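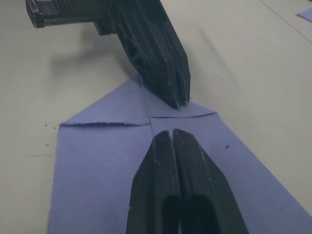

Jornirano users board > Control & planning > Two arm stuff

Thread: hold arm lets go before crease arm is down, paper nose opens up

vaida_v
ok so this is driving me nuts. Two arms, paper airplane, nose folds. Arm A pins the sheet up near the tip, arm B comes in from the other side with its fingers nearly closed and is supposed to run down the center crease. Folding the flaps over works fine most of the time. The handoff is where it dies.

What happens: A is pressing, B hovers, planner says B is "in contact", A gets released to go hold the next spot, and B is NOT in contact. It's sitting a hair over the paper. Flaps spring up, nose opens, episode is toast.

Setup, since somebody will ask:
- Jornirano for planning, both arms in one group
- Strazds bridge for the low level control, position mode, no force sensing
- wrist cam on each arm, nothing overhead
- contact on B is guessed from motor current going over a threshold
- policy gives chunks of waypoints, planner stitches them togehter

Threshold on B is 2490 in raw units. Lower than that and it fires in free air when the wrist turns. Higher and it digs into the sheet before it trips.

Anyone got a trick for this? Don't want to add hardware.

kairys_a
Is A's release waiting on B's contact flag or on B finishing its chunk? Those are different events in the stitched plan and the names don't help.

vaida_v
contact flag. I think. let me look

vaida_v
ok it's chunk end. ugh. The contact flag only gates the NEXT chunk on B. So A was never waiting for contact at all, it was waiting for B to say it got to its last waypoint. And the last waypoint is over the paper because the policy learned to hover there.

kairys_a
Right. So fix the gate first, then worry about the threshold. In the group config put the release on A behind an event from B, not behind a time or a waypoint. There is a field for it, release_on. Default is chunk_end, which I think is a bad default, and I said so when it went in.

madhu_vash
default is fine for rigid parts. paper is the weird case here

kairys_a
Cloth, bags, cables, paper. A lot of weird cases.

madhu_vash
sure but if you default to contact then everybody with no contact signal deadlocks on first run and posts here about it. seen it. Two arms frozen, both waiting on the other. At least chunk_end moves

siirim
can we not do the defaults fight again in a help thread

Vaida, question. Do your wrist cams see the other gripper's tips at that moment? If B's camera has A's fingers in view and the crease between, you've got everything you need for a visual check. I'd stop trusting current for paper at all. The sheet pushes back with basically nothing. What you're measuring at 2490 is the table.

vaida_v
yeah B sees it all. A's fingers pressing down by the top of the right flap, crease coming straight down between, B's own tips at the bottom pointing up at it. It's a good view. Problem is depth. Can't tell hovering from touching when the fingers are black and chunky and the paper is one flat blue.

siirim
Shadow. When B's tips come down the gap to their own shadow closes up. Doesn't need a depth cam. I trained a tiny yes/no head on crops around the fingertips, nearly 4000 crops, took an afternoon to label. Jekport lets you scrub both wrist streams side by side and tag by hotkey so it goes quick. It beat my current threshold by a lot on napkins. Didn't try on stiff paper.

vaida_v
shadow depends on the lights tho? we have a window on one side

siirim
yes it does. I jittered brightness and it was ok, but I also had blinds. Try it with data from morning and evening mixed in, that was my worst miss early on.

inese_h
Going to disagree with the whole direction a bit. You're adding a classifier to patch a plan that asks for the wrong thing. Why does A need to let go at all before B has run the crease? Keep A pinned at the tip the whole pass, B starts just under it and drags away from it. A is your anchor. Then a missed contact on B costs you a bad crease, which you can redo, and the nose stays shut.

vaida_v
because A is needed lower down to hold the left flap. if it stays up top the flap lifts when B goes by. It did in the demos too, the person driving moved A down halfway through

inese_h
Then do it in two passes. Short one with A at the tip, then shift A, then the long one. Slower, who cares.

madhu_vash
cycle time cares lol

inese_h
It's a paper airplane, Madhu.

kairys_a
I agree with Inese on the order but not on skipping the check. If B never touches, two passes just gives you two misses in the air. You need some signal. Cheap one without training anything: command B a little below the table plane, slowly, and watch the gap between commanded and real joint position. In position mode that error grows when you are being pushed back. Cleaner than current on most of the small servos, because the friction part is near constant at low speed.

vaida_v
how far below

kairys_a
Start very small. And cap the time you leave it there or the motors will cook. Strazds has a following error topic but it is off unless you turn it on in the bridge config. Rate is low by default too, raise it.

siirim
fwiw following error on my arms was a mess, printed fingers bend before the joint error shows anything. If yours are the open lattice type they'll flex at the tip and you get this mushy ramp and no clean edge. That's why I went visual.

vaida_v
A's are the lattice ones, B's are the solid looking ones with the hollow down the middle. So might be ok on B. Will try Algirdas' thing first since it's config only

inese_h
Also look at that ragged edge on the left flap. If your policy was trained on clean cut sheets, a fuzzy paler line running across might pull the grasp point around. We had one that loved going for torn edges, it thought they were creases. Bright line on flat paper, same thing to the network.

vaida_v
hm. crease in ours is really faint next to that edge so yeah could be. B does drift left some runs. had been blaming calibration

madhu_vash
check calib anyway. hand eye on both, same day, same target. if one is old the two arms disagree on where the table is and you're chasing ghosts w/ thresholds. would also explain the hover!!

kairys_a
Madhu is right on this one.

madhu_vash
screenshot that

vaida_v
ok back. did the following, in this order:
1. redid hand eye on both. B's table height was off, a bit high. So part of the hover was just that, argh
2. release_on set to event, event is following error on B over a limit for a few ticks in a row
3. Inese's two pass order, wrote it as a tiny state machine on top of the chunks instead of retraining

Before: nose opened on most runs. Now: ran it till I got bored, it opened on three. All three were B drifting left off the crease and pressing on the flap. So contact fires ok, it's just contact in the wrong place.

siirim
nice, so it's a where problem now and not a when problem. Same trick would do for that, crop around the tips, ask if crease is between the fingers or not

inese_h
Or take the crease from geometry. You know where the tip is, both flaps meet on that line, fit it from the outer edges of the nose and ignore what's inside. The torn edge can't fool you then because you never look at it. Outline of lavender on a pale table should be an easy mask.

vaida_v
easy-ish. There's scraps of the same color lying about sometimes and the mask grabs them

inese_h
Biggest blob only. Drop the rest.

vaida_v
oh and B's gripper covers the bottom of the sheet in its own cam so the outline is cut. But the two edges at the tip are visible so maybe that's enough for the line

kairys_a
It is enough if you fit it before A comes down. Once A is pressing, its fingers sit on the right flap just by the crease near the tip. Fit once, store the line in the table frame, reuse it. If the sheet slips while A is going down you will be off, so check again with whatever part of the edge is left.

madhu_vash
or fit from A's cam while it's still up high, better angle. then you don't need B's view until the press

kairys_a
Only if the calibration holds between the arms. Which until this morning it did not.

vaida_v
lol fair. going to try from B first, keep it all in one frame

jm_lurks
not the OP but does release_on event work if the arms are in separate groups? have them split cause of an old bug at Ukby

kairys_a
No. Events do not cross groups. Merge them, or publish the flag yourself on the Strazds side and poll it. Polling is ugly but works.

jm_lurks
ok merging. thx

vaida_v
config for whoever finds this later, trimmed:

group: both
hold_arm: A
release_on: event
event_source: B
event_type: following_error
event_hold: 3
timeout_action: back_off

the timeout_action one matters, without it you get exactly the deadlock Madhu was on about. Mine sat there with both arms pressing till I hit stop. back_off lifts B, leaves A where it is, and tries the descent again.

madhu_vash
told you

siirim
post the mask code when it works? I'd like to try it on the napkins, the folds there are way worse to see

vaida_v
will do, needs cleanup, it's one long file with my swearing in the comments. Outline fit is running now, the line looks sane on still frames, haven't closed the loop on it yet. Leaving the thread open till then.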